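Radthorpe Simulated Drawer Tasks
Progress report, August 2023

Summary

We set out in May to build a set of simulated examples that a learning system could use to practice opening and closing drawers. We now have 445 finished examples out of a planned 700, and we're really pleased with how the set is shaping up!

The current scene

Most of this period went into the cabinet scene: a dark wooden cabinet with one drawer, a cream box sitting on top of it, and a single arm working from the side. The box makes things harder in a useful way, as the wrist has to get down to the drawer without clipping it.
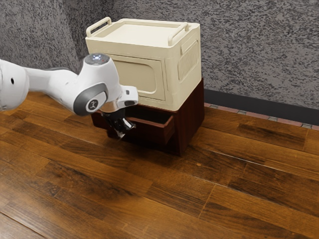 Collecting the examples

Each example starts from a slightly different arm pose and drawer position. An operator at our Badham office drives the arm through the task, and the software saves joint angles, gripper state and camera views together. We can now record around 60 usable examples in a full session, well up from where we began.

The biggest gain came from asking operators to slow down on the approach. Early runs rushed the last stretch, and the system trained on them tended to copy the rush.

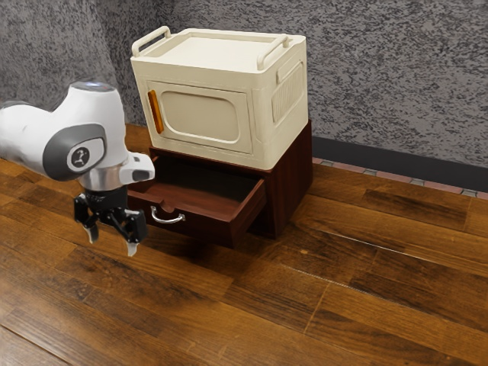 We also changed how we label the runs. Failed attempts used to be thrown out - now we keep them, tagged by the step where they went wrong. The team at Ralport asked for this and has already put the first batch of 200 to use in their own tests.

Closing runs are still behind opening runs. A drawer that is nearly shut leaves little room for error in where the fingers push, and our contact settings needed two rounds of tuning before the motion looked right.
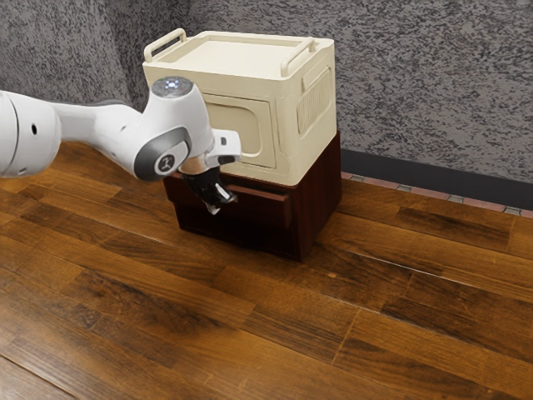 Next steps

Finish the remaining closing runs.
Vary the floor and wall textures, which have stayed the same so far.
Send the full set to Ralport for a training run.

No change to the budget is requested.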